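Good practice for a two-arm robot handling clothes in a lived-in apartment?

Asked by Kamrul Amarasinghe in Home Robotics / Safety and Setup

I've been asked to write the house rules for a two-arm setup that picks garments off a table and puts them on hangers. It runs in an ordinary apartment with furniture in place and people in the next room. I've only written rules for a fenced cell before, and most of what I had doesn't carry over. You can't put a fence through a dining room.

The draft so far says one operator with the stop button in hand, no one at the table while the arms are powered, and speed limited during the first session of the day. My manager wants it to fit on 2 pages. What I'm missing is the smaller stuff. What goes on the table and what doesn't? Do wire hangers need a rule of their own? How far away do other people have to be?
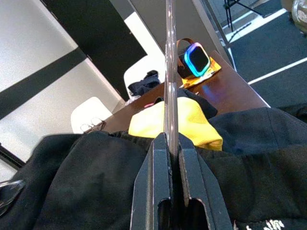
I should say the arms are light and the grippers don't have much force. I'm less worried about a serious injury than about a finger getting pinched, something being pulled to the floor, or an arm catching on its own cable.

3 answers

Answer from Dela Wumbei (accepted)

I wrote something like this for Vurkgate last year. Ours started at 9 pages and people didn't read it, so your manager is right. These are the rules that lasted.

1. The table is for the garments and whatever the task needs. Glasses, pens, speakers, phones and paper go somewhere else before power on. A sleeve can drag a small object off the edge and the operator will be looking at the gripper.

2. Draw the reach of both arms on the floor plan, then add the length of the longest garment. A long shirt held by the shoulder swings well past the gripper. Same for hangers. A wire hanger held by one end sticks out a good distance, and your software may not know it's there. We treat any held hanger as part of the arm. 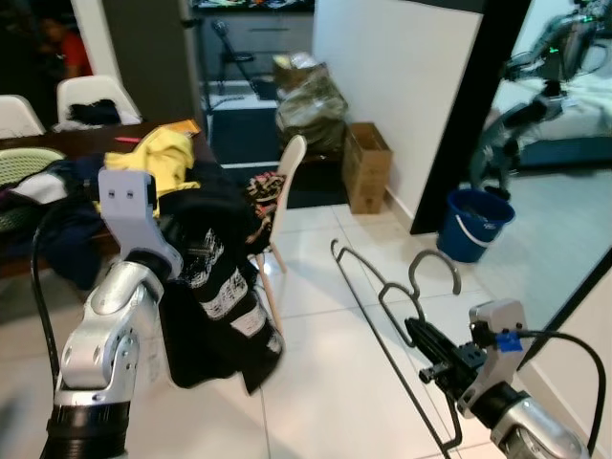
3. Walk the floor before each session. Bags, boxes, buckets and chair legs all count. If the operator has to step back quickly, there has to be somewhere to step.

4. Cables get checked by hand at both ends of their travel. Move each arm slowly to its highest and lowest position and watch the loop. If it can hook on a chair or a hanger, tie it up again.

5. Stop before you help. This is the one people break. A shirt gets stuck, somebody reaches in to free it, and the arm is still live. Press stop, wait for both arms to be still, fix it, step back, then restart.

6. Mirrors. If your cameras face one, cover it or make sure the software ignores that area. A reflected arm can be taken for a real one, and so can a reflected person.

7. People in other rooms are fine if they know a session is on. A doorway with a line of sight to the table needs either a closed door or a tape line that everybody has agreed not to cross. 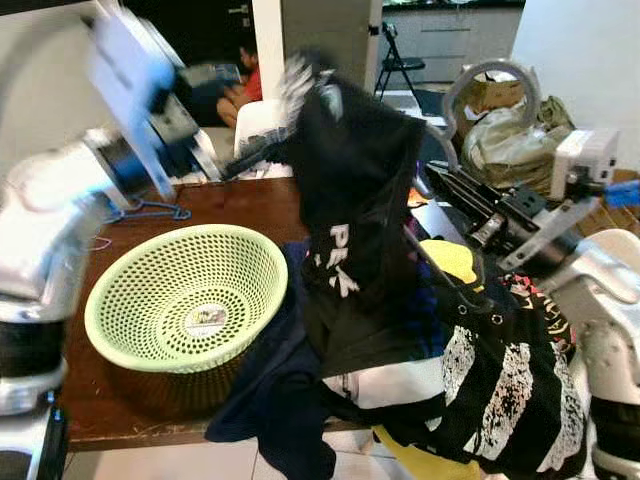
For distance, I wouldn't copy a number from somebody else's setup. Measure yours with the arm fully out and a garment in the gripper. Then have a second person check it - the one who did the measuring tends to be optimistic.

Keep a log too. Ours was a paper sheet with the time, the operator and anything that was dropped or snagged. By July we had 461 lines in it and most of the snags were hoods and drawstrings, so those went into a separate pile and got done at lower speed.

Answer from Kwaku Ackah

Agree with most of that. I'd add a limit on how long one operator holds the stop button. We swap at 8 garments, which sounds low, but attention goes fast when the work is this repetitive. Also no loose sleeves or lanyards on the operator.

I don't agree about covering mirrors every time. If the arms are driven by a person, a mirror is less of a problem. Depends on your system.

Answer from Elikem Akolgo

just use plastic hangers

Comment from Kamrul Amarasinghe

Thanks. I've put in 1 through 5 almost as written and added the operator swap. Still asking about the hangers, the person who buys them likes the wire ones.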